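The Canholm Reader in Everyday Ethics
Study set for discussion groups, edited by Dorottya Dudás and Naveen Bajpai

If you have ever sat in a room full of kind, clever people and listened to them argue for two hours about whether it is all right to break a promise to a friend, you will know the sort of evening this set was made for. It grew out of a reading group at Canholm that began with one borrowed book on promising and kept going (and going!) until there were folders of notes in every drawer. Dorottya did the choosing, Naveen did the trimming, and between them they have put together the set they wished they'd had at the start.

The box holds 58 discussion cards, a paperback reader, and a slim guide for whoever is leading the talk. Each card gives a short case on the front, usually a small and homely one: a coat lent and never returned, a secret told by a child, a neighbor who asks for a reference you can't quite give. On the back you'll find two or three questions and a pointer to the matching pages in the reader.
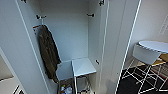 A dark brown garment hanging inside an open white wardrobe.

We should say a word about theory, as people do write in and ask. The reader covers duty, consequences and character, but it doesn't march you through them in order. You meet them as the cases call for them, so a group may be well into the chapter on lending and borrowing before anyone says the word "obligation" out loud. Sevim Yüksel's essay on what we owe to people who have forgotten they helped us is a favorite in this office, and it's worth reading slowly, with a cup of something nearby.
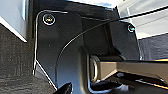
The leader's guide is the part we fussed over most. It offers plans for sessions of 70 minutes, with a gentle opening question, a main case, and a spare one for the evenings when everybody agrees too soon. Jaxon Caron added notes on what to do when a case lands close to home for someone in the room, and we're very glad he did. You don't need any training in philosophy to use it, though a teacher who has some will find plenty to chew on in the endnotes.

What's in the box
Discussion cards: 58
Reader: paperback, with index and reading list
Leader's guide: stapled, lies flat
Suggested group size: 3 and up
Publisher: Zelel

Orders and delivery
Orders placed by 27th October go out with the first printing. Later orders will be filled from the second printing in December. Extra copies of the reader can be bought singly, and the cards can be bought without the books if your group already has its own reading. For school and library orders, please write to Hacer Altıntaş at the Zelel office, who will gladly talk through what you need.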